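3.2 Participação local e gestão doméstica da luz

A restauração do sapal de Skindau foi desenhada, como quase todas as do género, por pessoas que moram longe dele. O plano previa a reabertura de dois canais de maré, a remoção parcial do dique velho e um quebra-mar de 300 metros em pedra solta, destinado a devolver aos sedimentos algum motivo para ficarem. Previa também, num anexo que poucos leram até ao fim, a redução da luz artificial na margem de Istovbridge durante a nidificação. O presente trabalho ocupa-se desse anexo, que é a parte barata do projeto e, talvez por isso, a menos discutida.

O quebra-mar tem engenheiros, orçamento e uma placa. A luz tem moradores. A faixa habitada junto ao sapal fica a menos de 500 metros das primeiras colónias, e as janelas viradas a poente iluminam o caniçal com uma generosidade que as aves não solicitaram. Malinowski, no inventário inicial, propôs tratar cada habitação como uma pequena fonte pontual, proposta que os revisores do plano consideraram excessiva e que depois adotaram sem alterar uma vírgula. 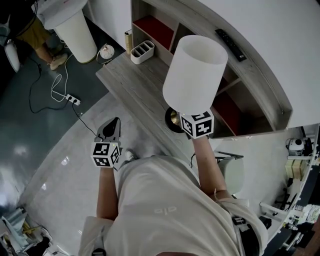

O inquérito foi distribuído em fevereiro a 200 habitações, com perguntas sobre persianas, horários e iluminação exterior. As respostas sobre iluminação exterior foram exemplares, ao ponto de se suspeitar que alguns inquiridos descreviam a casa do vizinho. Já a iluminação interior revelou-se mais difícil de classificar, pois o formulário pressupunha candeeiros com lugar fixo. Ora, um candeeiro de mesa com quebra-luz branco de tecido e base redonda escura segura-se no ar com uma só mão, por cima de um móvel de prateleiras abertas, e pode pousar-se noutro lado qualquer. Um modelo que regista a luz por divisão não sabe o que fazer com isto. Optou-se por uma categoria de «fontes portáteis», que acolheu também lanternas, velas de aniversário e um aquário, este último sob protesto da equipa de campo.

A questão não é apenas de nomenclatura. A luz difusa de um quebra-luz pesa pouco na soma da margem quando a fonte está no interior da sala e bastante mais quando está encostada ao vidro. No protocolo de Szewczyk, que seguimos com ligeiras infidelidades, a distância à janela entra como variável contínua; no nosso, entra como «perto» ou «longe», por ser essa a resolução a que os moradores estavam dispostos a responder. As persianas mereceram uma pergunta própria, com três opções, das quais a mais escolhida foi uma quarta, escrita à mão na margem: «depende». 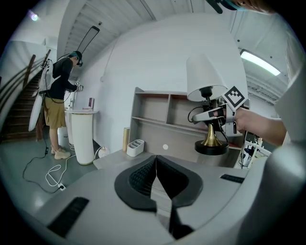

Figura 3. Candeeiro de mesa com quebra-luz branco, haste dourada e base redonda preta, suspenso no ar.

Para a medição noturna recorreu-se aos registadores Keltier, instalados em estacas ao longo do canal norte. Dois foram recolhidos cobertos de lodo e um foi devolvido por um pescador, com a recomendação de o pormos noutro sítio. Seguimos a recomendação. As séries assim obtidas cobrem mais de metade do período previsto – o que, em trabalho de sapal, passa por abundância – e foram comparadas com os horários declarados no inquérito, rua a rua.

A concordância é razoável até à meia-noite. Depois dessa hora, os moradores de Istovbridge dormem, segundo os questionários, e veem televisão, segundo os registadores. Não atribuímos a discrepância a má-fé. A pergunta 11 pedia a hora «habitual» de apagar as luzes, e é sabido que o hábito descreve sobretudo a pessoa que se tenciona vir a ser. Nas análises da secção seguinte usamos, por prudência, apenas os dados dos registadores, reservando as declarações para a discussão da adesão às medidas.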